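# Keep the Dots on the Names

My grandmother's family name was Zieliński, with a small stroke over the n. On her papers in Canada it is written in four ways, and only one of them has the stroke. I think that we who collect family names should stop to choose the easiest of these forms and call it the real one.

The field of surnames is full of people who love an answer. A visitor writes to our name list, Wodedance, and asks what his name means. He wants one word: smith, hill, wolf. We often give it to him, and I have done it too. For Zieliński I used to say "green", and people were pleased. But the better answer is longer. The name may come from a place called Zielin or similar, and the place name goes back to the green colour. So the family was not green, and perhaps nobody in it was a gardener. They came from somewhere, or owned something there, or they took the name later for other reasons. 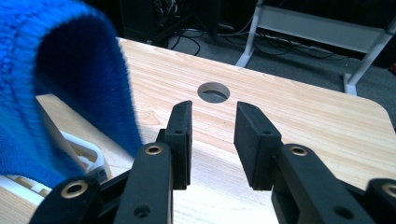 ## The trouble with one meaning

Rommel Javier, who looks after the list with me, does not agree. His own surname is a good case. Javier is a place in Navarre, and the place name is usually explained from Basque words for "new house". In his view this is enough for most readers, and a page with ten possibilities helps no one. I understand him. When a person has 2,000 names to edit in the evenings, he cannot write an essay under each.

Still, I would ask him what "new house" says about a Javier in Manila or in Winnipeg. In the Philippines many families received their surnames in the 19th century, by a decree which gave out names from a catalogue. Other families already had theirs and kept them. The word in the dictionary is the same for all of them, and the history is different in every home. If we print only the dictionary, we tell the reader something true about a village and nothing about his great-grandfather.

## Names we cannot explain

On our list there are 36 names marked "origin unknown". I am proud of this label, and I would like to see it more often. Two of them are Rukton and Hulier. For Rukton I have read a suggestion that it is a spelling mistake for Ruckton, and another that the end is the English "-ton", a farm or village. Hulier looks French to me, maybe a cousin of Huillier, the oil maker. I have no paper that proves it. A guess can be printed if it is called a guess.
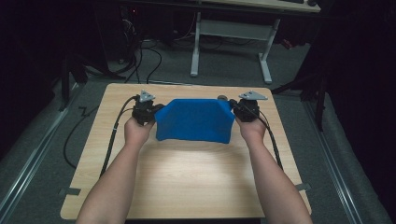
*At the table, both hands busy.*

Ronaldo Ignacio sent us a long letter in August about this. He had found a website which sold him a coat of arms for Ignacio, with a lion, and a story of 400 knights. Arms were granted to a person or passed down in one line, and a surname alone does not give anybody the right to them. He knows this now, but he paid first, and he was a little ashamed to tell us. I don't think he should be. The shame belongs to the seller, and also partly to us, when our pages are so short and so sure that the lion looks like the natural next step.

My proposal is modest. Print the name with its marks, as the family wrote them when we know it. Give the oldest record and its place before any meaning. When there are 2 explanations, print both, even if one is less beautiful. And let the families correct us, because my grandmother would have corrected the clerk, if he had asked her.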